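Skenthorpe Student Robotics Club Puts Its Packing Project Up for Outside Checking

Club says 1,007 recorded attempts do not yet add up to a robot that can tidy a room
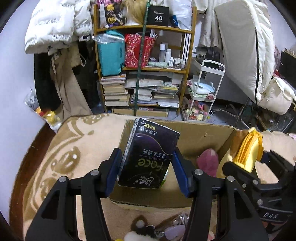 SKENTHORPE, June – The Skenthorpe Student Robotics Club will open its Tirar project to outside reviewers this month, before the club enters it in the Drolluvport student meet. Tirar is an attempt to teach a machine to pick up household things and put them where they belong. Members do the jobs themselves with a hand-held gripper, and a program is trained on the recordings. The club has kept to ordinary bedrooms and ordinary clutter: a pack of Face tissues held upright in blue-padded fingers over an open cardboard box, with plush toys already in the box and shelves of books and magazines behind. A soft pack is a harder test than the wooden blocks the club used last year. It is also still one pack and one box, and the club is asking reviewers to keep that in mind.

The club has logged 1,007 attempts so far. Members say the number sounds better than it is. Many of the attempts repeat the same few objects, and in every one of them a person was doing the seeing and deciding. When the trained program was run on the club's own bench arm, it did well with items it had met before and poorly with most others. Details of those runs, including the bad ones, will be in the review packet.

"People hear 'student robot cleans bedroom' and they picture something we don't have," said Perla Esquivel, the club's adviser. "We have recordings of students being careful with their hands. Whether a machine learns anything useful from that is an open question, and I would like somebody other than us to answer it."

Esquivel said she had doubts about student robot contests in general. Teams pick the object, the table and the lighting, she said, then show their best run. At her urging, the club will let reviewers choose 100 recordings from the full set and will bring in household items the members have never handled. Teams at Drolluvport are normally allowed two warm-up runs before scoring. The club plans to skip them.

The review will be led by Oei, a small testing workshop in Skenthorpe that has no part in the project. Oei will write up its findings whether or not the club likes them, and the club has agreed not to see the text early.

Membership is open to students in the last three years of high school. No coding background is needed. New members start by sorting and labeling recordings, a slow job that some of them quit over.

The club is not seeking sponsors at this time and has no product to sell. Requests for the review packet may be left at the club's desk in the Skenthorpe school library. Packets will go out after the last recordings are labeled.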